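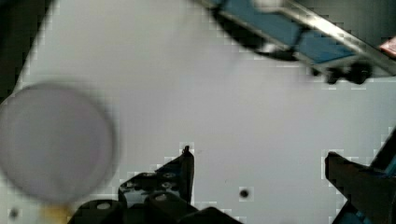 An airline ticket can cost a different amount for two people sitting in the same row. The reason is that an airline does not sell all its seats at one price. It sorts them into groups called fare classes, and each group has its own price and its own rules. To follow the sorting, draw a plane cabin on paper. Any flat, pale surface with nothing printed on it gives you room to spread the drawing out.

Suppose the plane has 200 seats. The airline may offer 83 of them at the lowest price. When those are sold, the next group opens at a higher price. The seats are the same width and the plane lands at the same minute. Only the fare has changed.

Why not sell every seat cheaply?

A flight has fixed costs. Fuel, crew pay and airport fees must be paid even if half the seats are empty. If every seat were cheap, the money collected might not cover these costs. If every seat were expensive, many people would stay home or take a train.

Who decides?

At an airline this job is called revenue management. Tharun Annamalai does this work at Stivus, a small airline that flies to Stornolow. A computer compares the tickets sold so far with sales on earlier flights. In September the route to Stornolow carried 3,422 passengers, and those records help set prices for the next year. Tharun checks the results and can open or close a fare class by hand – for example, when a sports final is moved to a new city.

Words to know

Fare: the price of a trip.
Fare class: a group of seats sold at the same price with the same rules.
Load factor: the share of seats on a flight that have passengers in them.
No-show: a person who has a ticket but does not come to the airport.

Written by Thenmozhi Pinto
Updated Jan 4, 2023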